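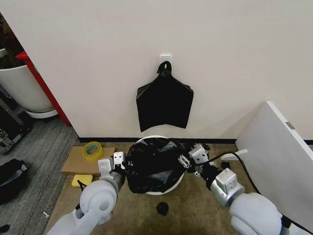

Both arms on the bag at the bin station, spare on the hook.

Tools & Upkeep | Hands-on reviews

Todow 711 gripper service kit: two weeks of living with it

Posted Thursday, May 21, 2020

I put off buying the Todow 711 for a long time, mostly out of stubbornness. I had a drawer full of hex keys and a torque driver that was sort of accurate, and I figured that was enough to look after one two-arm station. Then I spent a whole afternoon chasing a finger that kept drifting out of parallel, found the screw I'd already tightened twice, and ordered the kit that same evening.

Some background on what I'm using it for. The station is the bin bag one, at floor level, with an adhesive hook on the wall right above the bin for the next bag. Thin plastic is a rotten thing to pick up. If the fingers don't meet flat, the bag slides out or gets pinched at one corner, and you can blame the software all day long when the real trouble is a loose plate (ask me how I know!).

What you get is a preset torque driver, 13 bits, a set of feeler gauges, a little squaring block for the fingertips, thread lock, and a roll-up pouch. The driver is the star. It clicks cleanly and the handle is short enough to get in behind the wrist without taking the whole gripper off. My old one needed the arm parked straight up and me lying on the carpet with a flashlight in my teeth.
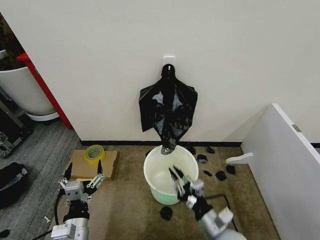 The squaring block took me longer to like. You close the fingers on it at low force, slide the thinnest gauge down each side, and nudge the plates until the drag feels even. The printed instructions have you do this with the mounting screws fully loose, and that's a bad idea in my opinion. Everything flops around. I leave one screw snug on each side, square it up, snug the rest, then go around again with the driver. Takes me a third of the time, and my settings have held. The counter on my station said 1,445 closes last night and the gauge still dragged the same on both sides.

I also tried the Diden block, which is cheaper and a bit nicer to hold, but it's too wide for narrow fingertips and I sent it back. If you run wide pads you might be perfectly happy with it.

Now for the complaints. The thread lock is the strong stuff, and I don't want strong stuff anywhere near tiny screws I'll be taking out again in a month. I bought a bottle of medium and gave the other one away. The pouch is flimsy too – the bits fall out if you hang it upside down, and I have hung it upside down more than once. And there's nothing in there for the cables! No clips, no ties, no sleeve. On a floor station the cable needs a decent loop at the wrist and a clear path away from the work, and sorting that out did as much for me as squaring the fingers. 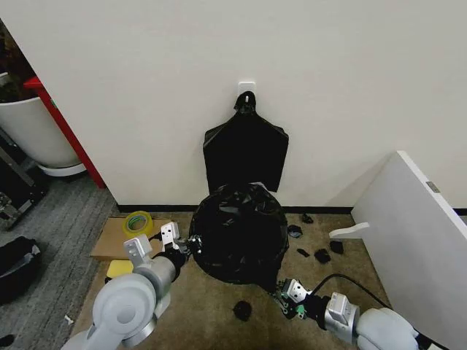
Hubert Duda disagrees with me about the screws. He wrote after I mentioned my method on the Burklow board: "Loosen all of them and go slow. If you leave one snug you're squaring the finger against whatever error was there to begin with. I did it your way for years and always had to redo the left side." Zbigniew Pietrzak replied underneath that he does it Hubert's way on new fingers and my way on old ones, so take your pick.

I did give Hubert's method a fair shot over the weekend. On the right gripper I couldn't feel any difference. On the left I got it a hair better, and then I bumped it with my elbow and had to start over, which I'm choosing to count as a tie.

A few notes on routine, for anyone setting up something similar. I wipe the fingertips before every session, check the gauge drag once a week, and go over the wrist screws with the driver whenever I've had a hard bump against the floor. Jog the arm down slowly the first time after any finger work, too. Even a small change at the mount moves the tips more than you'd expect, and the rim of a bin is an unforgiving place to learn that.
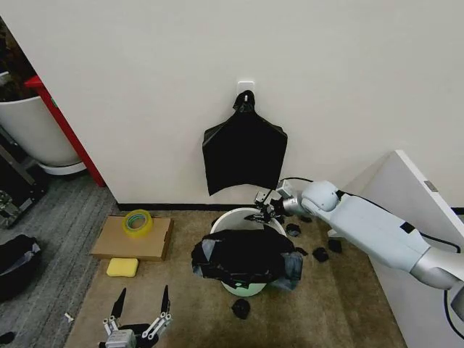

The hook height matters as well, and I'd set it after the fingers are squared. I had mine too high at first and kept fiddling with the reach when all I needed was to peel it off and stick it lower down.

Would I buy the kit again? Yes, for the driver and the block. If Todow sold those 2 on their own I'd tell you to skip the rest and spend the difference on cable clips. Four stars out of five from me, and I'd go higher if they fixed the pouch.

Related reviews
Jelínek cable sleeve, six months on
Diden squaring block: short take
Cheap torque drivers compared
Which thread lock for small screws?

Get new reviews in your inbox. Enter your email to join our newsletter. Unsubscribe at any time.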